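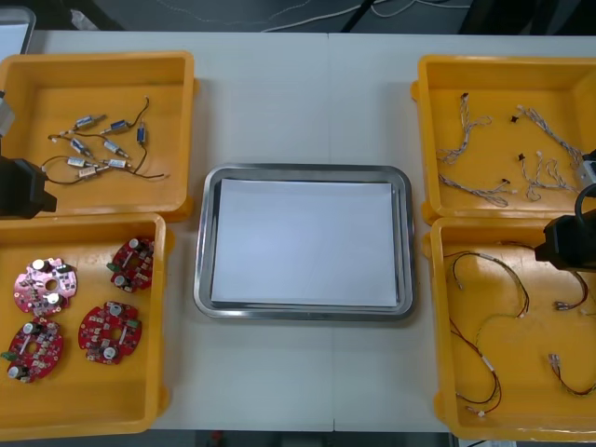
Jun 24, 2020

I have been working from the spare room since the spring, and last week I finally dealt with the paperwork. It had been building up since December, when we moved to Mirlow and I tipped the contents of the old filing cabinet into two boxes and taped them shut.

The first box was mostly bank statements and the instructions for things we no longer own. I kept the boiler manual and the warranty for the Drevitz cooker, which has 5 years on it. The rest went in the recycling after I had torn off anything with an account number.

The second box took longer. It had the letters from the Benítez lettings office in it, all 171 pages, including three copies of the same inventory. We had a long argument with them over the deposit and I had printed every email. I nearly threw the lot out, but the tenancy only ended seven months ago and I would sooner wait. It has gone into a folder on the top shelf with the year written on the spine.

My system now is simple. Post gets opened at the kitchen table on the day it comes. Anything that needs an answer goes in a tray by the kettle, and anything that needs keeping goes upstairs. I let the tray fill for up to a week and then clear it, usually with the radio on. Council tax, water and car insurance each have a folder. Everything else goes in one marked House, and so far I have found what I wanted in it within a minute or two.

I did look at scanning it all. The scanner at the library in Irus is shut for now, and taking photos on my phone was slow – the pages came out grey and slightly crooked, and I gave up after the water bills. I may try again in the winter.

Next job is the drawer of chargers. I have matched 7 of them to something we still use, and there is one with a round plug that fits nothing in the house.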